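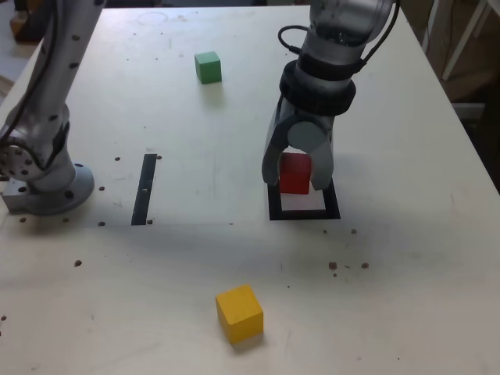 A red cube over its square on the practice table at Skendetora. Green and yellow are still on the wood.

Print this story
E-mail this story

The packing hall at Skendetora used to be a place where you could hear people talk. Folks will tell you that first, before they get to the robots, and they say it fondly, because for years the job was mostly standing shoulder to shoulder and putting small things into trays while somebody's daughter's wedding got planned out loud.

The company packs sample kits for hardware stores, 4,000 of them on a good day, and since June the trays on the Joubert line have been filled by robot arms. The people who used to fill them have moved over to setup and checking, and a fair number of them spend part of the shift in the side room, teaching.

Teaching is the word they use, and I came to like it. A new job starts with colored blocks on a plain wooden table and a taped square to aim for. You pick up a block, you bring it to the square, you do it again (and again, and again!), and the software, a package called Rendomen, keeps a record of each try. One woman with 2 decades on the line told me it was like showing her grandson how to set out forks. She did 373 tries her first week and went home with a sore neck and, she admitted, a bit of pride.

It hasn't all been so cheerful. The night shift was folded into the evening one, and people who had built their lives around those hours had to build them again. The checkers earn a little more, but they work farther apart, and the lunch table at the Kostasau Street end, once so crowded that you ate with your elbows in, has room to spare most days.

Still, they've found ways. The teaching room has a kettle now, and a radio, and at ten past three, when the shifts cross, it fills up with people who have no business being there and plenty to say about the wedding.

Last updated: June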